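Where Does the Water Go? Household Water Use on One Street in Derdale
Final project report, Introduction to Community Geography
Védís Þorgeirsson
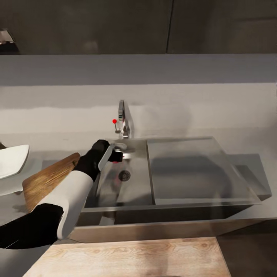 I grew up in a house where my grandmother would call out from two rooms away if the tap ran too long, so I suppose I came to this subject with opinions already in place. When our class was asked to pick a topic that touched daily life in Derdale, I wrote down "water" before I had any idea what I wanted to ask. It took most of February to turn that one word into a question, and I am grateful to everyone who listened while I got there.

The question I settled on was this: do people on an ordinary street know which of their habits use the most water, and does keeping a diary change their guess?

Background

Derdale gets its water from the reservoir at Jalbridge, up past the old quarry road. Before the pipe was laid, most homes on the east side had wells, and a few of the older neighbors still talk about the taste of well water with real affection (one told me the town water has "no personality"). Bills come every 2 months and show a single total. You can see that you used more than last time, but you can't see whether it was the shower, the garden hose or the washing machine.

How I did it

I knocked on doors along Lazăr Street, where I live, and 9 households agreed to take part. I was nervous about this and brought muffins to the first few houses, which I would recommend to any student doing fieldwork. Each household first ranked six activities from most water to least: showers and baths, toilet, laundry, dishes and cooking, garden, and everything else. Then they kept a paper diary through the month of March, taped up wherever they would remember it. At the end they ranked the same activities again, and I sat down with each family to talk it over.

I had planned to have people read their meters every evening. Two of the meters turned out to be under heavy lids that I couldn't lift myself, and one was under a flower bed, so I dropped that part and worked from the diaries and the bills.

What I found

Before the diary, most households put dishes and cooking at or near the top. I think this is easy to understand. You stand at the sink and watch the water run, and it feels like a lot. Hardly anyone gave the toilet much thought. By the second ranking, toilet and showers had moved up in nearly every home, and dishes had slid toward the middle.

The longest shower in any diary belonged to a teenager who wrote "90 minutes??" in the margin, and whose mother wrote "no" beside it. We agreed to leave that entry out. The biggest surprise for me was a family with a leaky toilet valve they had stopped hearing years ago. Their bill for the period came to 825 cubic feet, the highest on the street, and they had been blaming the tomatoes.

The diaries were not perfect. People were careful for the first week, then filled in several days at once from memory. A few told me they used less water simply from knowing they would have to write it down, so March may not have been a normal month for them. It was also too cold for much gardening, and I would love to see the same diary kept in July.

What I would do differently

I would ask fewer questions at the door and leave more time for the talks at the end, where the best material came up. I would also include renters in the apartments by the bus stop, whose water is part of the rent and who never see a bill at all. Their answers could be very different from ours.

Thanks

Thank you to all my neighbors on Lazăr Street for their patience and their handwriting, and to my grandmother, who read two drafts and still thinks I take long showers.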